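ドレヴァリ四部作の4巻目『パヌラの水位』を読み終えた

2022年9月9日

3巻を読んだのが3月なので、半年空いてしまった。細かいところは忘れていたが、冒頭に前巻までのあらすじが2ページついていて、それで足りた。ヘガティ社の古いペーパーバックで361ページ。英語はシリーズの中ではいちばん読みやすい。1巻のような長い独白がほとんどなく、会話で進む。

以下、結末の手前くらいまで内容に触れる。

舞台は海の惑星パヌラ。ドレヴァリというのは移民船の名前で、1巻と2巻はその船内の話、3巻が着陸の話だった。4巻は着陸から三世代あとになる。入植地プラスブリッジは海に突き出した岩棚の上にあり、人口は3,243人。この数字は作中で何度も出てくる。食料の配給も、寝床の割り当ても、選挙の定数も、全部この人数を前提に決められている。子どもが一人生まれると誰かの権利が少しずつ動く、という設定で、序盤はほぼその話に費やされる。

主人公は水位の記録係をしている女性で、毎朝岩棚の端まで降りて柱の目盛りを読み、帳簿に書く。母親も祖母も同じ仕事をしていた。ある日、祖母の代の帳簿と柱の目盛りが合わないことに気づく。計算し直すと、海面は三世代のあいだずっと上がり続けていて、誰かが途中で柱の目盛りを打ち直している。それを誰がやったのか、というのが前半の筋になる。

ミステリとしては弱い。容疑者と呼べる人物が二人しかいないし、片方は早い段階で死んでいる。100ページあたりで見当がつき、そのとおりだった。作者もそこで引っ張るつもりはなかったようで、真ん中より前に答えを出してしまう。そのあとは、知ってしまった主人公がどうするかという話に変わる。

後半はよかった。評議会に報告すると、評議会はとっくに知っている。ここまではよくある展開だと思う。ただ、この本の評議会は悪役として書かれていない。岩棚より高い土地は内陸に一か所しかなく、そこには1,153人しか住めない。その計算が祖母の代に済んでいて、次の世代が技術的に解決してくれることを期待して先送りにした。次の世代も同じことをした。議事録の抜粋という形で三世代分の会議が続けて出てくるのだが、出席者が入れ替わっても言うことがほとんど変わらない。この章は地味だけれど、シリーズ全体の中でも一、二を争う出来だと思った。

一方で不満もある。

まず、船の扱い。2巻であれだけ詳しく書かれたドレヴァリ本体が、4巻ではほとんど出てこない。海底に沈んだことになっていて、その経緯は三行で済まされる。2巻の最後で船の農場区画を切り離すかどうかの議論があり、あれは後で効いてくるものだと思っていた。効いてこなかった。3巻にもその話はなかったので、たぶん作者は忘れている。

次に、主人公の兄。序盤では対等に話をする相手だったのに、漁に出る章から先は主人公の考えを聞いてうなずくだけの役になる。終盤で重大な決断をするのだが、そこに至る考えの筋道がこちらに見えない。読み返しても見つからなかった。

それから海の生き物。表紙には大きなウミヘビのようなものが描いてあるが、本文にそういうものは出てこない。網にかかる小さい魚と、岩につく貝くらい。これは作者ではなくて出版社の問題だろうが、表紙を見て買った人は怒ったのではないか。わたしは3巻の表紙にも騙されているので今回は期待しなかった。

科学的な面は、書かれた時代を考えればこんなものだと思う。海面上昇の原因は極地の氷ではなく、惑星の地殻がゆっくり沈んでいるせいだと説明される。三世代で人が困るほど沈むかというと疑問だが、作中では測定値がきちんと並べてあるので、読んでいる間はあまり気にならない。計算機がまったく出てこないのはさすがに不自然だった。恒星間を飛んできた人たちの子孫が、配給の計算を紙でやっている。船が沈んだときに失われたということなのだろうが、一言ほしかった。1巻では航法室の計算機が壁一面を占めていて、係の人が交換用の部品を棚から出してくる場面が好きだったので、なおさらそう思う。

結末については書かない。暗いことは暗いが、投げ出した感じはない。最後の一文は帳簿の記載で、日付と水位だけ。1巻の最初の一文が航海日誌の記載だったから、それに合わせたのだと思う。1巻を引っぱり出して確かめたら、書式まで同じだった。

四冊の順位をつけるなら、2、4、1、3になる。3巻は着陸までが長すぎた。着陸してからの章だけなら4巻より上に置いてもいい。1巻は最初に読んだときの印象で少し得をしていて、いま読み返したら下がるかもしれない。これから読む人には、1巻で挫折しそうになったら航海日誌の部分は飛ばしていいと言っておく。後の巻で必要になる情報はあらすじに全部書いてある。

翻訳はたぶん出ていない。少なくともわたしが探した範囲では見つからなかった。原書の古本は1巻と4巻が手に入りやすく、2巻がいちばん高い。わたしの2巻は背が割れていて、読むたびに同じページが外れる。糊で直そうとして一度失敗した。

同じ作者には、四部作とは関係のない短編集が一冊ある。目次だけ見たところ、パヌラを舞台にしたものが一編入っているらしい。題名からすると、4巻の祖母の代の話ではないかと思う。もしそうなら、目盛りを打ち直した夜のことが書いてあるかもしれない。本編では議事録と伝聞でしか語られなかった部分なので、読んでみたい。ただ、積んである本が先にあるので、手をつけるのは冬になりそうだ。

次は同じ棚に並んでいる別の出版社の長編にするつもりでいる。こちらは薄くて、字が大きい。計算機がちゃんと出てくる話だというので、その点は期待している。 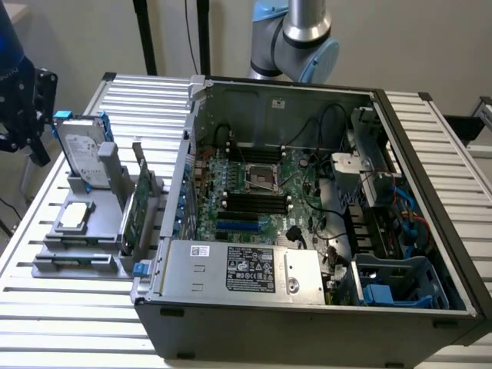
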